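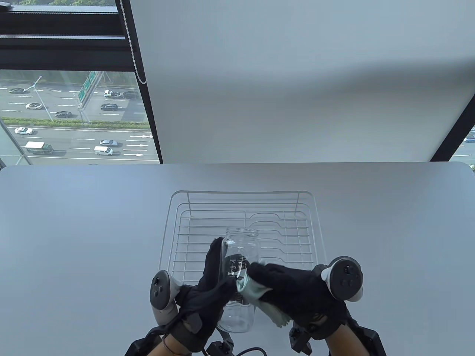

Delia reckons we should drop the dishes task and go back to stacking blocks, and she has been saying so since October. Blocks don't slip, she says, blocks don't have an inside, and the judges at Skelldale give the same points for a tidy tower as for a dry jar. She's right about the points! I looked it up in the rules twice hoping she wasn't.

But I love the jar. I've been in this club for 4 years and it's the first task my mom has ever asked me about on the phone (she wants to know when it can do her casserole dish – not soon, Mom).

Anyway, where we're at. We teach by doing the chore ourselves with the gloves and controllers on, then Yavuz turns all that hand movement into something the model can learn from. Wiping a jar sounds like nothing until you do it for an afternoon with that much stuff strapped to your wrists. One hand holds, the other wipes, and you have to keep the cloth flat enough that the holding hand doesn't get shoved around. I squeeze too hard. Gönül is way better at it, she kind of leans the cloth in and lets the jar do the turning, and her runs are the ones Yavuz always asks for more of.

Our folder is up to 2362 runs as of last night, and 17 of those are going in the trash thanks to me forgetting to zero the right controller after lunch. Sorry, Yavuz. I've put a sticky note on the laptop.

See-through glass is its own headache. Stasia (that's our model, Arnulfo named her and refuses to say after who) is pretty good at finding a mug, but with a clear jar she keeps aiming for whatever is behind it. Arnulfo wants to try putting more lighting changes in the training set, blind up, blind down, evening. I want to try a different jar. We're doing his thing first.

The Skelldale entry form went in on 1st May, with dishes on it, so Delia has officially been outvoted – she's still writing the grasp code though, and it's really good. Next up is the plate part, and I need to find plates I don't mind breaking. If you've got old ones, drop them off with Ayten at the front desk and write "robot" on the bag.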